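3.2 Beschaffung und Budgetplanung

Die Planung der Ausstattung lief parallel zu den ersten Versuchen, nicht davor. Das war so nicht vorgesehen, hat aber Folgen für alles weitere. Ausgangspunkt: eine Liste von Trefor Craddock mit 100 Positionen, von der Schraube bis zum Arm. Davon ein großer Teil Kleinteile. Gestrichen wurde zunächst nach Preis, später nach Lieferzeit - der zweite Durchgang war der wichtigere.

Vier Gruppen blieben übrig: Arm und Steuerung, handgeführte Greifer, Rechner mit Anzeige, Möbel und Verbrauch. Für jede Gruppe ein eigener Topf, Umschichten nur nach Rücksprache mit Eleri Maddocks. In der Praxis wurde trotzdem umgeschichtet, vor allem von Möbeln zu Greifern. Grund sind die Fingerbeläge. Im Antrag standen sie als einmalige Anschaffung, gehören aber klar in den Verbrauch. Angebote lagen von Pritchard und Drelard vor, Drelard ohne Versandkosten und deshalb nur bedingt vergleichbar. Kekideck hat auf die Anfrage nicht reagiert.

Schwieriger die Objekte. Für starre Teile reicht ein Satz, der hält. Bei weichen und flachen Gegenständen (Gurte, Folien, Beutel) ist der Bedarf kaum vorab zu schätzen, weil Form und Lage bei jedem Ablegen anders ausfallen und Material knickt oder ausfranst. Abb. 4 zeigt den Arbeitsplatz aus Sicht des Handgreifers, mit einem Gurt und einer durchsichtigen Folie auf dem Tisch. Genau solche Folien fehlten in der ursprünglichen Liste komplett. Nachgetragen unter "Sonstiges", mit Pauschale.

Ebenfalls unterschätzt: Fläche. Kartons und Koffer brauchen Stellplatz, und zwar dauerhaft, da die Originalverpackung für Rücksendungen aufgehoben werden muss. Shahram Rashti hatte dafür ein Regal eingeplant, ein zweites war nicht im Budget. Tischplatten sollten als Verschleißteil gerechnet werden. Kratzer und Flecken sind für die Bildaufnahme nicht egal, eine weiße Platte ist billig, der Austausch kostet aber einen halben Arbeitstag mit Neukalibrierung.

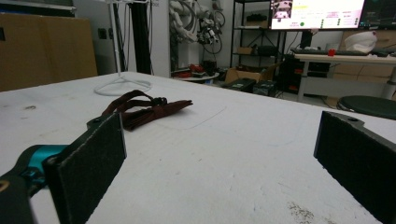

Abb. 4: Arbeitsplatz zwischen den beiden Greiferfingern gesehen. Vorn Gurt und Folie auf der weißen Tischplatte, im Hintergrund der Roboterarm, rechts davon Koffer, Regal und Monitor.

3.3 Konsequenzen für die zweite Beschaffungsrunde

Stand 24. November 2020. Zweite Runde beantragt, Freigabe für März erwartet. Änderungen gegenüber Runde eins: Beläge und Tischplatten laufen unter Verbrauch, Objekte werden satzweise bestellt statt einzeln, Lieferzeit steht als eigene Spalte neben dem Preis. Dazu ein Puffer für Kabel und Halterungen, die in Runde eins privat ausgelegt und erst spät erstattet wurden.

Offen ist die Frage nach einem zweiten Arm. Dilwyn Gough rechnet mit besserer Auslastung, Thaddeus Alcantara hält zusätzliche Handgreifer für die günstigere Lösung - gleiche Daten pro Stunde, weniger Wartung. Belastbare Zahlen dazu fehlen noch, die Wartungskosten von Mulen liegen nur als Schätzug vor. Bis dahin wird nur mit einem Arm geplant. Der Rechner bleibt, der Speicher wird erweitert, sobald der erste Topf abgerechnet ist.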